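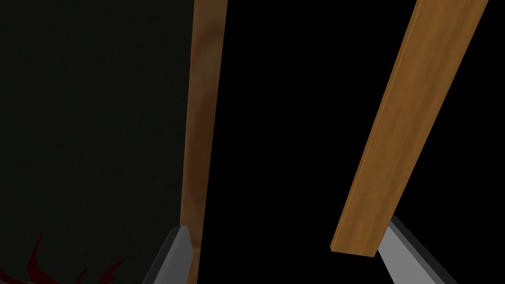

About the Sitham Robotics Club

We're an after-school and weekend club for students in Years 7 to 12, and we've been meeting in the old woodwork block at Sitham for long enough that some of our first members now come back to help with the soldering. If your child has come home talking about joint limits and you'd like to know what on earth they mean, you're in the right spot. Have a read, and then come and see us one Saturday, because the club makes a lot more sense with the kettle on and six conversations going at once.

How we got started

The club began with Yolanda Cuervo, who teaches Digital Technologies and Year 9 maths, and one secondhand arm that could pick up a tennis ball on a good day and threw it at the whiteboard on the others. We still have the arm. The students named it Boström, and it lives on the shelf above the sink with a fair bit of tape on it. Everything we know about patience we learned from that machine, and new members are still allowed to take its elbow apart if they promise to put the screws in the tray.

These days we have 19 regular members, two working arms and a set of workbenches we share with the Year 8 timber classes. We also have a healthy habit of doing things in simulation first. A gripper driven into a plank on a screen costs us a reset and a bit of good-natured ribbing, while the same mistake on the bench costs us a fingertip and a fortnight's wait for the part.

What we do in simulation

Our senior group works on a project called Wakeo, and it takes up most of their year. The task sounds simple when you say it quickly: bring a two-fingered gripper up to pieces of timber standing at different angles, choose one, close on it squarely and move it without knocking anything else. A plank that stands nearly upright is one kind of problem and a plank on a steep lean is quite another, and the students spend a good many afternoons arguing (cheerfully, for the most part) over which way the wrist ought to turn.

They build the practice worlds themselves, right down to the wood grain and the lights. Dim lighting is a favourite with the Year 11s, who like to see how their vision code copes when most of the background is black. Some weeks it copes beautifully. Other weeks we all go and have a biscuit. The group logged 2,045 practice runs on Wakeo last year, each with a note from the student who ran it, and those notes are well worth reading if you enjoy strong opinions about friction.

Juniors begin with something gentler. In their first term they learn to move an arm from one point to another, write down what they expected and compare it with what they got. Nobody needs to have coded before. We've had members start with a whole shelf of robotics books behind them and members who joined to keep a friend company, and both sorts have ended up captaining teams.

The Truditz Challenge

Each July we enter the Truditz Challenge, a regional competition with a simulated round and a bench round. Teams are scored on careful handling as well as speed, and that suits us down to the ground. Our best result so far is a score of 303 in the simulated round — the printout is on the storeroom door, and yes, we will show it to you.

Families are very welcome on competition day. Bring a folding chair, a hat and something to share for lunch.

Joining in

Juniors meet on Wednesday afternoons from 3.30 and seniors have the room on Saturday mornings. Membership is $200 for the year and covers competition entry, the club shirt and use of a laptop if you need one. Please have a quiet word with Yolanda if the cost is a worry, as we keep places aside every year and we'd much sooner have your child here.

Closed shoes are a must in the workshop, and long hair needs to be tied back. Enrolment forms are at the front office, or you can pick one up from the bench just inside our door.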